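Rolling whiteboard vs wall mount for a small shared room
Forum: Work Spaces > Furniture and Storage

dustmop_dee
Posted April 5, 2022
Need opinions fast, ordering this week. Room is tiny, used for tutoring mornings and my sewing group at night. Landlord says no holes in the walls. Looking at the Omholm rolling board. $180 and it has rails under the board you can hang stuff on. Anyone own one? Does it wobble when you write on it??

planksandpegs
Had the Omholm 2 years. Wobbles a bit if you press hard. Lock the wheels and it's fine. Wheels are small tho, they hate thick carpet.

HalfPastNoon
Skip it. Rolling boards are a pain, always in the way, always somebody's foot on the leg. Get the Prureo stick-on sheets. $30 and done.

planksandpegs
Stick-on sheets ghost like crazy. Mine looked gray after one semester. Also took paint off, so there goes the deposit.

HalfPastNoon
Then you used cheap markers. Mine are fine.

dustmop_dee
Can't risk the paint. Floor is hard, no carpet, so wheels should be ok. What do people hang on the lower rails? Need a home for markers, erasers, scissors, handouts. Right now its all in a shoebox

marlow_st
Pocket organizer. Felt or canvas, the over-the-door kind works if it drapes right. Do NOT get the clear plastic ones, they crack at the fold. Perforated panel is good too if you like hooks.

HalfPastNoon
Hooks fall out of those every time you move the thing. Seriously, every time. I had the Tetero panel and gave it away.

marlow_st
Get the hooks with the little clip at the back. Never lost one.

wlockyer
Warrick Lockyer here, I do the room setups at our community center. We went with a rolling stand and put both on, panel and pockets. Panel is metal, slots not round holes, so check your hooks fit before you buy a bag of them like I did. Wrong hooks. Still in a drawer. Pockets are the better half if you ask me – paper stuff goes in, doesn't slide around.

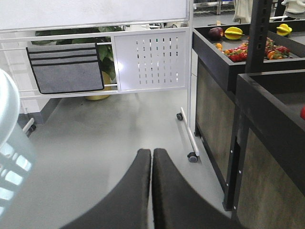

Lower end of our board: slotted panel, gray felt pockets, plant in the yellow pot behind.

dustmop_dee
Oh that's exactly what I want. Where are the pockets from?

wlockyer
Semaan, bought in September. Not sure they still sell the gray. Measure your rail first, ours was a tight fit. And put the heavy stuff low or it gets tippy when you roll it

HalfPastNoon
Still say that's a lot of gear for a tiny room. Plant looks good tho, ill give you that.

planksandpegs
Plant behind the board is smart, keeps people from kicking the pot.

marlow_st
Or you roll the board into it. Depends who's driving.

dustmop_dee
Ok ordering the stand tonight. Pockets yes, panel maybe later. Does anyone know if the Omholm feet come off? My doorway is narow and I need to get it in there first

planksandpegs
Yes, they unbolt. Keep the washers.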